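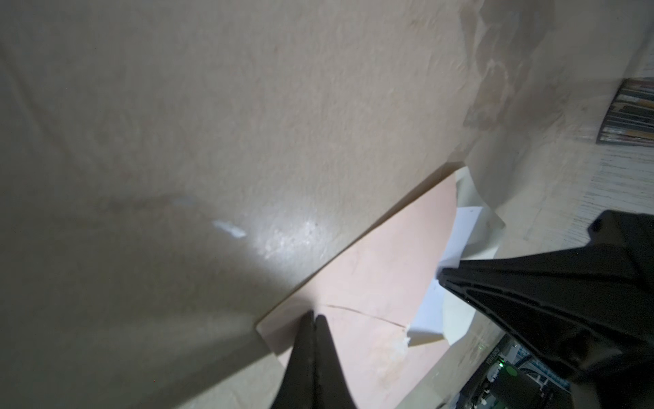
Pink paper on a pale surface

Hotthorpe episode nine drops back to the menu part way through
Status: Solved
Opened by: Cinzia Piras
Opened: 12/17/20
App: Vikik on Osten box

I am watching the Hotthorpe documentary series on Vikik through an Osten box. All the earlier episodes played fine. Episode nine stops at the same point each time, just after the second interview with the former manager, and the app goes back to the main menu. If I go in again it offers to resume, plays for a few seconds and drops out. The message on screen is "Playback error 1000".

What I have tried so far:
Turned the box off at the wall and back on.
Signed out of Vikik and in again.
Moved the box to the other HDMI socket on the television.
Played a different series. No problem there.

I would like to see the end of it before somebody tells me what happened to the money.

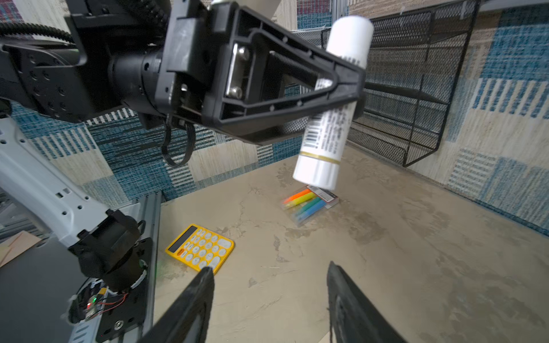
The box is on a cable to the router, not wireless. The router is a Dmytriv, the one that came with the broadband. I ran the network test in the Osten settings and it passed.

Reply from Vikik Support
Thank you for the details. Please can you tell us whether subtitles are turned on, and whether the episode plays on a phone or in a web browser with the same account? Please also send the app version, shown at the bottom of the Help page.

Reply from Cinzia Piras
Subtitles are on, English. It plays right through in the browser on my laptop, also with subtitles on. I didn't watch past the bad spot, I only skipped ahead to check, so please no spoilers in the reply. The Help page on the box doesn't show a version. It has a blank line where I think it should be.
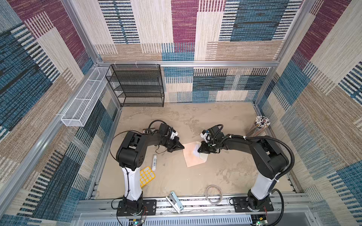 2 min read

Reply from Vikik Support
A blank version line means the app did not finish its last update. Please do the following in this order:
1. On the Osten box, open Settings, then Apps, then Vikik.
2. Choose Clear stored data. You will need your password afterwards.
3. Remove the app and restart the box.
4. Install Vikik again from the Osten app list.
5. Start episode nine from the beginning with subtitles off. If it gets past the point where it stopped, turn them on and go back over the same part.

Your viewing history is kept on your account and will come back when you sign in.

Reply from Cinzia Piras
Step 3 would not work the first time, the Remove button was greyed out. I restarted the box and then it let me. The version now shows on the Help page. Played all 50 minutes with subtitles off, then went back over the bad part with them on. No error.

One thing left over: the series shows as unwatched from the start.
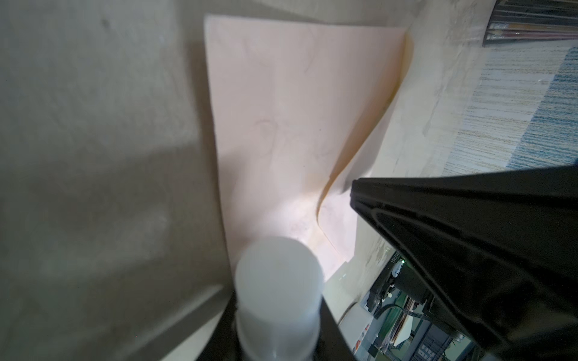 Pink paper with the lower right side curling over

Reply from Vikik Support
The history can take a while to copy back to a new install. If it is still missing tomorrow, reply here and we will reset it from our side. The subtitle file for this episode is being replaced in the February update for anyone on the older app.

Reply from Cinzia Piras
History is back this morning. You can close this.

Ticket closed by Vikik Support.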